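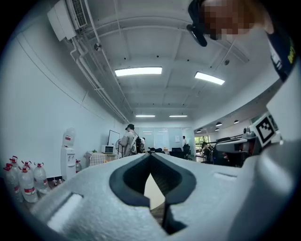

Subject: Re: [handheld-demos] How much variety do you want before the first training run?
List: handheld-demos
Time: 4:40 pm

Hi all,

Great question, and one we've been arguing over at our end all month, so forgive the length!

> We have the hand-held grippers working and can get a clean
> demonstration of the cup task in well under a minute. My worry is
> that everything we've collected so far comes from one bench. Should
> we keep going until we hit 1,000 and train on that, or stop now and
> move to other rooms? Also, do you throw out takes where people are
> walking around in the background?

Move to other rooms! Please do it now, before you have a mountain of takes from the same bench. We did it the other way with Lemma (our first set, cups and saucers only) and I still wince. There were 884 demonstrations in it, nearly all from one table, and the policy was lovely on that table. Turn the table a quarter of the way round and it reached for the saucer as if it had never met one.

For Katent, the set we're building now, we changed the plan completely. We go for short visits: 23 demonstrations in one spot, then pack up and go somewhere else, even if that somewhere is only the other end of the office. It's slower by the hour, since you redo the marker check each time, but the first run on the new data was so much better behaved that we've stopped complaining about the packing. I was grinning all afternoon.

On people in the background: keep them. Our room is a working office with a robot arm in it and folks come and go, and a policy that has only ever seen a quiet wall gets very upset the first time somebody strolls past. The takes we do drop are the ones where

- the marker is hidden at the moment the fingers close
- the person holding the gripper stops to talk halfway through
- the object starts out already in the fingers (easy to do by accident on a fast reset)

Faces get blurred before anything leaves our server, so keep an eye on that step if you plan to share. It's a script and it runs overnight, no big deal, but check a few by eye.

One more thing about variety that surprised me. Swapping who holds the gripper helped nearly as much as swapping rooms. I have a habit of coming in low and from the right, every single time, and I had no idea until we plotted the paths. We now have nine people taking turns and the plots look like a proper bunch of flowers instead of one thick rope. Tall people are worth their weight in gold here – they come in from angles the rest of us never would.

> Is anyone using the Soltier fingers? Ours seem to wear quickly.

We are, and yes, they wear. We swap them when the tips start to look shiny and write the swap in the notes for that batch. I haven't tried the Zivance ones yet, although the softer pad sounds tempting. If anybody on the list has a pair and a few saucers to spare, I'd love to hear how they grip on glaze.

I can put our batch notes template up in the list's files area if it's useful. It's only a plain text form: room, lights on or off, who held the gripper, which fingers, anything odd. The "anything odd" line is the one I go back to most often, so leave plenty of space for it.

How are you all handling resets, by the way? Same person doing the demo and the reset, or two people? We keep switching back and forth – two is quicker, but then the cups tend to end up in the same three places because the resetter gets comfortable. I'd be very happy to steal a better idea.

Cheers from the Katent bench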